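How to Do a Brain Dump Before Bed (and Get Some Use Out of It)

I used to lie there at night going over the same conversation with my boss until it was time to get up. 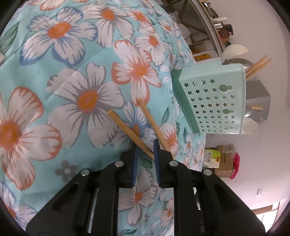 So I started writing it all down first, and I've kept it up since May. My friend Olesia Tkachuk talked me into it - she fills pages and pages, I'm more of a one-page person.

What you need: a pen, a cheap notebook and 13 minutes. (I tried ten and always felt rushed!)

1. Leave your phone in another room. Use a kitchen timer if you have one.

2. Write whatever's in your head, in any order. Mine usually starts with groceries and ends up at my sister. Don't fix the spelling.

3. When the timer rings, stop, even in the middle of a word.

4. Read it over once and circle 2 things you could do something about tomorrow. "Call the dentist" counts. "Be less anxious" doesn't, so ask yourself what that would look like at 9 a.m. and write that down instead.

5. Put a line through anything that belongs to somebody else. I cross out a lot of my mother's worries this way.

6. Close the notebook and put it in a drawer.

Some nights you'll write "I'm tired" over and over, and that's fine, go to sleep. If you miss a week, just start on a clean page. I once skipped nearly all of a vacation and picked it right back up on the flight home.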